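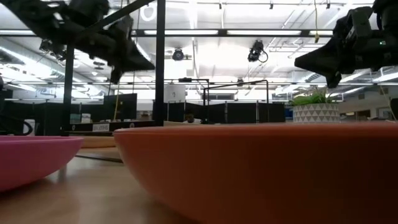
Po-yen Fu reckons I picked the wrong end of the story. According to him, everybody writes about the lorry and the arrest, and hardly anyone writes about the recruitment fee, so if I wanted a decent mark I should follow the money back to the person who lent it. I grumbled for a day and then rewrote my whole plan (thanks, Po-yen).

So my project ended up being about debt and labour exploitation: how someone can take a perfectly legal job abroad and still finish up working for almost nothing. I used one case, a packing firm called Hanel, which took on workers through an agency called Celico. The tribunal papers run to 936 pages and I read every one of them, mostly on the bus!

The way it worked was pretty simple once I'd drawn it out on paper. Celico charged each worker a fee before they left home, then lent them the money to pay it, then took the repayments straight out of their wages. There were 53 workers in the claim. Rent came out of the same pay packet, and so did transport, and so did something called a "welfare charge" that I never got to the bottom of. One payslip showed £4 left for the week. I went back to check I hadn't misread it.

What surprised me was how little of this was hidden. The deductions were printed on the payslips in plain type. An inspector had been to the Csonka site twice before the claim and both reports were mainly about fire doors and holiday records. I'm not blaming the inspector, who was there to look at other things, but I do think somebody might have asked to see a payslip.

Method, for Section 2: I made a spreadsheet of every deduction I could find, sorted by type, and did two interviews with Tsung-han Fu, who interpreted for some of the claimants at Wurden and was very patient with me. I wrote notes and didn't record, and names of workers have been left out.

Problems: I only had the papers from one side for the early months, so my figures before September are thin. I also spent far too long on the lorry chapter, which I've now cut to a paragraph. If I carry on with this next year I'd like to look at who lends the money in the first place, as the loan papers in this case only give a post box.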